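Progress report to Watkins – teleoperated demonstrations in simulation, household strand
Dec 7, 2023 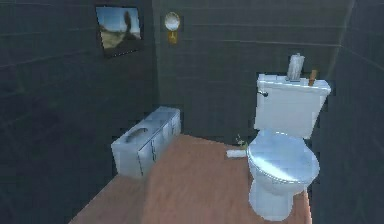
Short version first as I know the panel meets early. Collection is on track, the controller mapping took longer than planned, and we'd like to move a bit of the hardware money. Details follow. Figures are from the shared sheet as of this morning.

Where we are

The target in the proposal was 3000 accepted demonstrations by the end of March. Bathroom set is the first to open for proper collection, kitchen set next. Operators have been on the bathroom tasks every working day since the half-term break. The tasks are small ones – pick up a toilet roll, put it on top of the tank, close the lid, take something off the tank and leave it by the basin. Dull to do, but that's what was asked for.

We accept a demonstration if the task is finished, the arm hasn't gone through anything solid, and the operator hasn't stopped dead for long stretches. The third one throws out more than the other two put together. People pause to think. Trimming the pauses automatically was tried and made the motion look jerky when played back, so for now we throw the run out and do it again.

Controller mapping

Lost time here, no way round it. The Gruster hand controllers were set up so that a turn of the wrist turned the gripper about its own centre, fine for table work, horrible when reaching down to the floor beside a toilet. Operators ended up with their elbows in the air. We now let them press a button, reset their hand to somewhere comfortable, and carry on from there. Took more goes than it should have. New operators get usable runs in their first session now, which they were not doing before.

Also changed the speed scaling. Full speed for crossing the room, slow near objects, and the switch is on the operator's thumb. An automatic switch was in the plan. Tried it, everyone disliked it, dropped.

Scene work

Tesetti delivered the second batch of room layouts. Walls, floors and fittings vary between rooms, and small items get moved between runs – rolls upright or on their side, a plant on the floor or not, things on the tank lid. Dark tiled walls with white fittings have been the easiest rooms for the operators, they judge edges better. The pale rooms are harder and we are scheduling them in shorter blocks.

Known faults:
Toilet rolls still roll too far when nudged. Friction value, being looked at.
Lid hinge occasionally sticks half way. Restarting the room clears it.
Tall items on the tank can be knocked down behind it and then can't be reached. We end the run when this happens.
Jagged edges on objects at the low render setting. Cosmetic for the operators, but we don't yet know if it matters for training so there will be a small comparision at the higher setting.

By-hand demonstrations

The proposal also had a set of 200 demonstrations done by moving the real arm by hand, for comparison with the remote ones. The first 100 are done, on the mock-up at Erach. Much quicker per task than the controllers and smoother too. Drawback is that the person's hands are all over the wrist camera view, so those recordings need replaying with nobody touching the arm before they are any use. Replay works for the lid. Works less well for the roll, which never quite sits where it did the first time. We have started taping a marker on the surface and that helps.

Budget

Spend is under profile on hardware, over on operator hours, for the reasons above. Asking for permission to move the money set aside for the spare arm into operator hours up to March. Erach have said they can lend one if ours fails. Not in writing yet, chasing.

Risks

Operator fatigue. Shifts cut to 3 hours with a break in the middle, and quality in the last part of the shift has picked up.
Kitchen layouts are late. Tesetti say January. If it slips again we carry on with bathrooms and swap the order, no cost to the total.
Storage. More of it needed then we thought, quote requested.

Next period

Finish the bathroom tasks, second half of the by-hand set, first kitchen room opened. Train a first policy on what we have, just to find out which tasks are short of data. We won't be quoting success rates from that one, please don't put it in the annual summary.

Decision needed from you: the move from spare arm to operator hours, before the Christmas shutdown if at all possible – the January rota depends on it. Invoice to folow separately.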